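Zoreo Helpdesk
Ticket: Plirnutstead workshop, arm fitting
Status: Open, waiting on parts
Logged: 2024-06-03

Reported problem

The arm on the Pandon bench stops partway through its reach and goes back to the rest position. It did this 13 times on the morning shift. There is no error on the panel apart from the general stop light. The fault is worse when the arm is turned to the right and has not been seen with the arm straight up.

Checks so far

Power off for 60 seconds, then restarted. No change.

Swapped the lead for the spare from the Chin bench. No change, and the first lead works fine over there, so the lead is ruled out.

Ran the arm with nothing on the end. It still stopped, but only 2 times in an hour. We took this to mean the fault is further up. 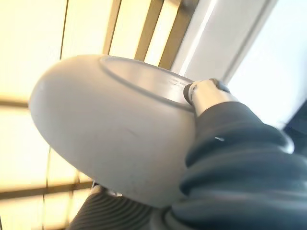 Dome, metal coupling and ribbed sleeve. Scuffs and small marks on the lower curve of the dome.

There are markings on the top face near the coupling but they can't be read from the photo - if you need the part number, say so and we will copy it down by hand.

Fixing at the coupling tried with a hand tool and found tight. Sleeve pressed along the folds by hand with the power off. It feels stiffer close to the coupling than lower down. No splits found.

Reply from support

Please send the running hours. Sleeves on this model are due for a change at 3000 hours and a stiff one can trip the stop.

Update from site

Counter shows more than 3000. We have no record of the sleeve being changed since the bench was moved last August. Please quote for one sleeve and a clamp ring. Bench switched off at the wall and labelled until the parts arrive.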